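The man who wants your office to stop buying fruit platters

January 6, 2025
By Staff Writer
Last updated 3:40 pm

Rommel Layug has a theory about the snack table, and I arrived fairly sure I wouldn't buy it. His one-man business, Tillska, sets up what he calls "grazing spots" in workplaces that have no kitchen worth the name. He charges $3440 to plan one and get it running. For that you get trays, baskets, clear plastic shelves and his opinions.

I put it to him that most people can tip a packet of chips into a bowl for nothing.

"They can, and they do, and by two o'clock it looks like the end of a kids' party," he says. "I'm not selling chips. I'm selling where the chips go."

His argument is mostly about height. Put everything flat on the table, he reckons, and people take whatever is closest. Put the chocolate and biscuits on steps and they look at the lot before they choose.

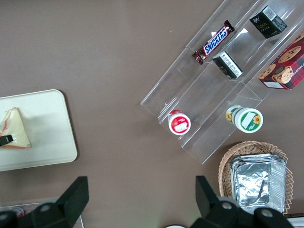
"A Snickers lying on a table is just a Snickers someone's left behind," Layug says. "On a shelf it's been offered to you."

I asked whether he had any evidence for this. He did, sort of. At Navthorpe, a client since October, he kept a tally for 3 weeks and logged 104 items taken from the stepped shelves against 34 from everything else put together. He admits he didn't run the same test with the shelves gone, and that the shelves held the chocolate. I'd have thought that settled the matter in favour of chocolate.

"Fair enough," he says. "But they came back."

He is on firmer ground with sandwiches. He won't stack them and he won't crowd them. They get a plain pale tray with rounded corners and plenty of bare space, which looked stingy to me.

"People don't want the sandwich that's been touched by six other sandwiches," he says. "If there's room around it, you can pick it up without handling the rest. You can see what's in it too. That's half the complaints gone."

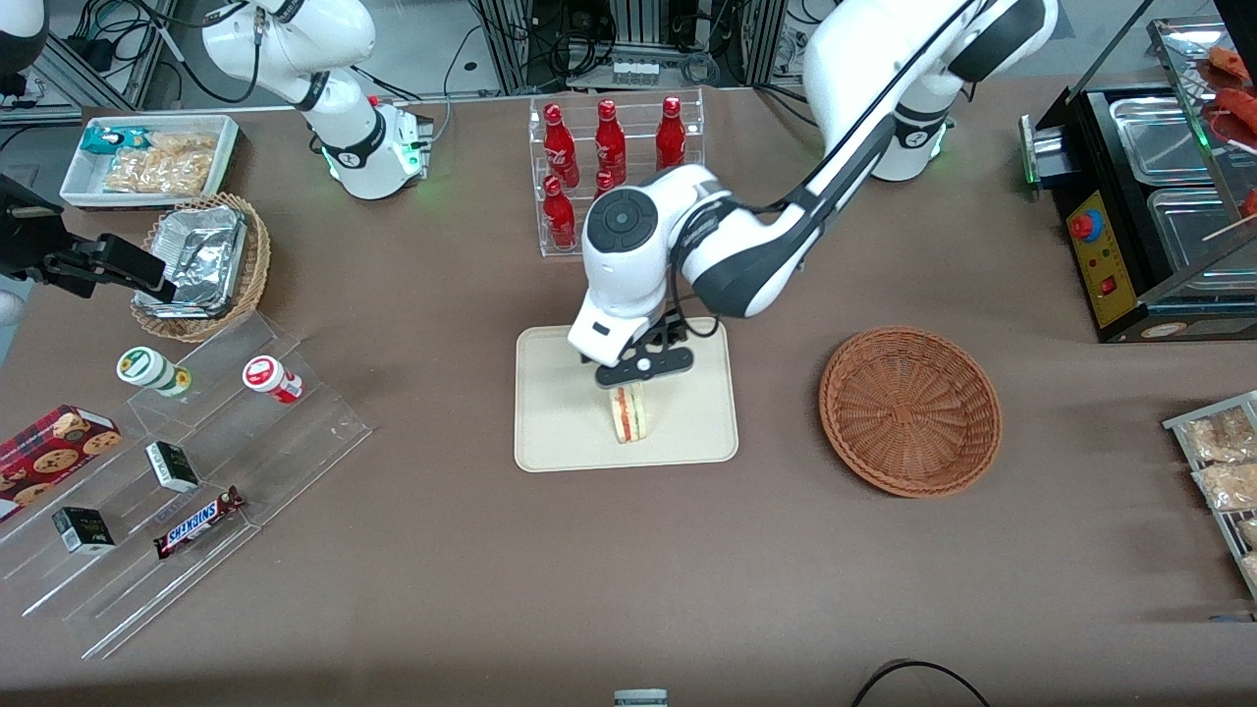 Drinks go behind the food, standing in a rack, so that sleeves don't knock them over. Fried snacks stay in their bags. He is oddly firm about baskets, and says a woven one will make people forgive nearly anything you put in it, foil included. I can't say I felt any more forgiving.

Not every client has been won over. Thiele, a small accounting practice, dropped him after one visit and went back to a biscuit tin. Jultura kept the shelves and cancelled the advice. Layug tells both stories cheerfully enough, although he did call the biscuit tin "a tragedy with a lid".

Would he pay $3440 for it himself?

He thinks about that for longer than I expected. "I'd want to see the table first," he says.

6 comments
34 shares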